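Ticket 773: Label printer in packing area drops off the network after idle
Status: Closed
Location: Kemwood building, ground floor

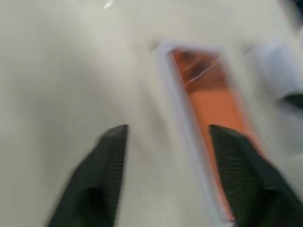

Reported problem

The label printer at the second packing bench stops taking jobs when it has been left alone for a while, usually over lunch. The print queue on the bench PC shows the job as sent, then as an error after a minute or so. Turning the printer off and on brings it back. It happens most days. The other printer, on the first bench, is the same model and does not do it.

Setup

Both printers are on wired network connections. Jobs come from the Cluvau shipping program through a normal Windows queue. Labels are the 4 by 6 thermal kind. The printers get their addresses from the router, which is supposed to hand each one the same address every time.

Log, first visit, 9:40 a.m.

Printer was working when I got there. Printed the configuration label from the front panel and kept it. Firmware is one version behind the printer on the first bench. Sleep timer is set to 15 minutes on both.

Ran a continuous ping from the bench PC and left it going. No lost replies while jobs were being printed. Stopped sending jobs and waited. Replies kept coming after the printer went to sleep, so sleep by itself does not take it off the network.

Swapped the patch cable anyway. The old one had a broken clip and would slide out if pulled. Thought this might be the whole problem and said so in the ticket, which was premature.

1:15 p.m.

Bench called. Printer not responding again. Ping from the bench PC got "destination host unreachable." The light on the network port was on. Front panel showed the printer as ready and gave its address, but the last number was different from the one on the configuration label from the morning.

Looked at the Windows port settings. The queue still pointed to the old address. So the printer had picked up a new one and the PC was sending jobs to nothing. A restart had been fixing it because the printer asked for an address again and got the reserved one.

Checked the router. The reservation was there and the hardware address matched. What did not match was the lease. The new address was outside the range the router gives out.

Second visit, 8:30 a.m.

Looked for a second device handing out addresses. Unplugged the printer and connected a laptop to the same wall jack, then released and renewed the address several times. Got the right range twice and the wrong range on the third try. The wrong one listed a different gateway.

Opened the gateway address in a browser and got the login page for an Erard wireless access point. Followed the cable from the small switch under the bench to a shelf behind the label stock. The access point had been put in to help the handheld scanners, and it was still running in router mode from the factory, with its own address service turned on.

Why only the one printer: the first bench goes straight to the main switch by its own run, and the port settings there block address offers from anything except the router. The small switch under the second bench is unmanaged and has no such setting.

Fix

1. Changed the access point from router mode to access point mode. Address service is now off.
2. Gave it a reserved address in the main router and wrote that on a sticker on the underside.
3. Restarted the printer and confirmed it had its reserved address.
4. Updated the firmware to match the other printer. Not related to the fault, but I was there.
5. Cleared 3 stuck jobs from the queue. Two were duplicates and the bench reprinted the other one.

Scanners reconnected without any changes.

Follow-up

Left the laptop on the jack through lunch, renewing its address every few minutes by script. All offers came from the main router. Printer took a job at 1:05 p.m. after sitting idle since before noon.

The bench has printed almost 2,000 labels since then with no dropouts. The Kashindye shipment in October was part of that and went out on time.

Still open under a separate ticket: replace the unmanaged switch under the second bench. Spare patch cables are in the gray cabinet, second drawer. Please don't reuse the one with the broken clip, I have cut it in half.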